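Forum Handhabungstechnik – Lernverfahren aus Handdemonstrationen

z_dagdelen schrieb:
Das Teilvorhaben Wimari hat im Juli die Auswertung vorgelegt. Grundlage sind mehr als 965 Demonstrationen mit handgeführtem Greifer, aufgeteilt auf sechs Aufgaben. Der Rohbestand lag bei 1000.

Uvosach schrieb:
Nach welchem Kriterium wurde aussortiert? Ohne diese Angabe halte ich das Ergebnis für nicht belastbar.

z_dagdelen schrieb:
Verworfen wurden Aufnahmen mit Trackingverlust. Die Ansicht aus Greiferperspektive:
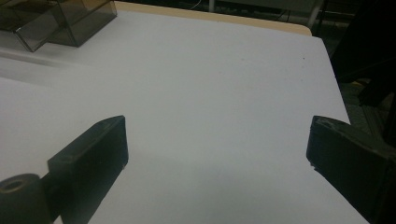

Abb. 1: Geöffnete Greiferfinger über der weißen Tischfläche

E. Sönmez schrieb:
Dem Einwand schließe ich mich nur teilweise an – die einheitliche Perspektive spricht für das Verfahren.

Uvosach schrieb:
Die Verwurfsquote je Aufgabe fehlt weiterhin.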